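Ticket 1190: Drive removal cell 3, repeated stops at carrier release
Queue: Starlow refurb line, automation
Opened by: Nadhirah Wijaya
Assigned to: Nicanor Montoya
Priority: raised from normal to high
Status: closed, with one item moved to a new ticket

Nadhirah Wijaya, 7:40 am
Cell 3 stopped again at the carrier release step. Message is "grip not confirmed, operator required." I cleared it and restarted, and it stopped on the next tower too. Side panels are coming off fine at the station before. Cells 1 and 2 are running the same batch of desktops without trouble.

Nicanor Montoya, 8:15 am
Looked at the stop log. All of the stops are at the same step. The grip force limit in cell 3 is set to 400 and the other two cells are at 405. I matched them and asked for a restart. Please let it run through first break before changing anything else.

Nadhirah Wijaya, 10:05 am
Ran until break. Fewer stops, but it still stops. I had to stand there the whole time, so Cempaka covered my bench and the memory testing is behind. 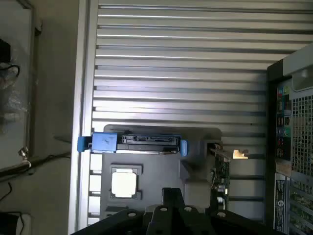

Nicanor Montoya, 10:50 am
Recipe version is the next thing I checked. Cell 3 was loaded with the Menon recipe from February, and the other cells have the newer one from Ikov. The old recipe looks for one release point at the drive. On these towers the carrier has a blue latch projecting at one end and a larger blue release tab right beside it, so two blue parts sit close together and the old recipe can settle on the wrong one. The ribbed metal behind also throws bright reflections, and the new recipe has a lower exposure setting for that. I loaded the Ikov recipe and ran the teach routine again.

Cempaka Pasaribu, 11:30 am
Can we write down who answers the operator calls? When we pulled drives by hand, each of us had our own bench and our own pace. Now one person gets called away to the cell every time it stops, and the bench count at the end of the shift still goes under that person's name. Nadhirah's count for this morning is going to look bad and she was at cell 3.

Wahyudi Rahman, 12:10 pm
Agreed. I marked her morning as cell support so it stays out of the bench count. From tomorrow there is a named cell support person on each shift, rotating, with no bench target for that shift. Qianru is making the sheet.

Qianru Yao, 1:20 pm
Sheet is posted by the Erkomeo terminal. Anyone who has not done the cell restart training should tell me before their turn comes up. Cempaka, you are on it first unless you want to swap.

Nadhirah Wijaya, 2:45 pm
No stops since the recipe change. I am back at my bench.

Nicanor Montoya, 3:30 pm
Closing this. Force limit stays at 405. Recipe version check at startup moved to its own ticket, assigned to me.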